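Ticket 3729
Opened by: Tadeusz Laskowska
Product: Lumwood broadband router
Status: open

Hello again! Me with the dropping wifi. I did what Dudek on your helpdesk asked and kept a log, so sorry in advance for the length.

First, the fault. The connection goes every evening, comes back after 2 minutes or so, then goes again. The light on the front stays green the whole time, which is the bit that drives me mad. My phone says it's connected, the laptop says it's connected, and neither will load a thing.
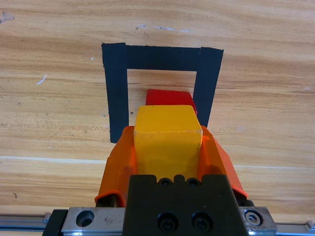
Things I've tried so far: turned it off for 30 seconds (many times), swapped the cable to the wall socket, changed the channel from auto to 11, and moved the whole lot off the floor and onto a shelf. Changing the channel gave me one good evening – I got quite excited – and then it was back to normal, meaning rubbish.

May 8, 2018: did the factory reset with a paperclip. Had to type the Pellport login in again, which took three goes as I'd written it down wrong. Dropped out twice before bedtime. 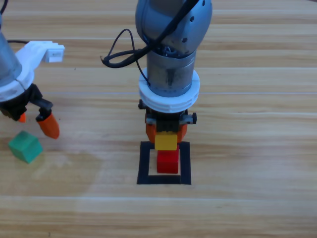 The wired connection is the odd one. With the laptop plugged straight in I get the full speed and no drops at all, so I don't think it's the line. I did wonder about the cable being bent too sharply, but it's no worse than the black one looping out to the left in the picture, and I've tried a spare anyway.

My neighbour has the Harer box on the same street and hers is fine. Could you send me a replacement, or is there newer firmware I can put on first? Happy to try either – evenings are best for a call.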